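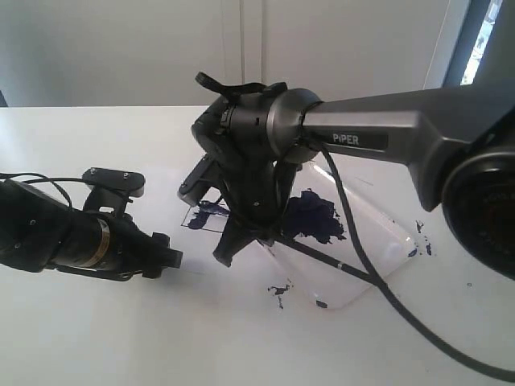 A clear sheet, something thin and black to write with, and the white table in all its shine.

The sign-up sheet, the white table and the great wipe-down
Dillport House Newsletter, 11/24/25

Regular readers will remember that in September we went over to keeping the cleaning rota on Finon, the booking page that was going to free us from paper for ever. It lasted until people needed their phone, their password and a clean pair of hands at the same moment. The rota is back on paper. It lives on the white table in Room 13, and you fill it in by writing on it, a system most of us picked up at primary school.

A few words about the pens. The building bought 100 thin black ones for the Barredo floor at the start of the autumn, and if you have not seen one lately, please look in your coat. Thin black pens are for the rota. Thick markers are for the whiteboard, and they bleed through ordinary paper with real enthusiasm. The table beneath has a glossy top that comes up beautifully with a damp cloth, provided the cloth arrives the same day. By the following week you need elbow grease, and by the following month you need me, and I am not at my best on my knees with a sponge.

So: slip a spare sheet underneath before you write, put the cap back on, and leave the pen where the next person can find it. Initials will do in the box. One of last month's entries reads "did most of it", which I admired for its candour, but it left the rest of us to guess which part of the floor had missed out.

While we are on the subject of the table, it is also where the larger sheets get drawn on, and both uses are welcome. What it does not enjoy is scouring powder. Two pale patches on the old table, the one now holding up the printer, show what happens when somebody is keen. Warm water and a drop of washing-up liquid will see to almost anything, ink included if you are quick.

Then there is the wet end of the job. The rota covers surfaces on one line and the long-handled things on the next, and it is the second line that people skip. I understand. There is a certain glamour in a gleaming table top and very little in rinsing out a clump of shaggy navy strands. But whatever you clean with gets put away in the state you left it, and the dark colour is a great keeper of secrets. It can look perfectly respectable and still turn the water the shade of strong tea.

Rinse until the water runs clear, squeeze, rinse again, and give the handle a wipe as well. Then go round the basin itself, including the rim and the rounded corner, where fluff likes to retire. Please do not leave anything soaking overnight "to loosen it up". It loosens up the smell.

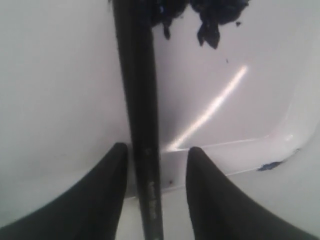
Where things go afterwards

Long handles hang on the hooks behind the door, shaggy end down, with a bit of air between them. Leaning them in the corner was tried for years and they slid down the wall every time, usually at the moment somebody was on the phone to a customer. Cloths go over the rail. Sponges go on the ledge if they have life left in them and in the bin if you have to think about it.

The Umivero order comes in once a month and now includes refills for the washing-up liquid, so there is no need to water down the last inch of the bottle until it is mostly optimism. If you finish one, write it at the bottom of the rota sheet. If you cannot find a pen to write it with, see the second paragraph and then your coat.

Swaps are fine as long as both names change on the sheet. Anyone wanting to come off the rota for good reasons should ring 1404 before lunch. Anyone wanting to come off for other reasons may ring too - I like to hear them - but the answer will be a date in the new year and the loan of some rubber gloves.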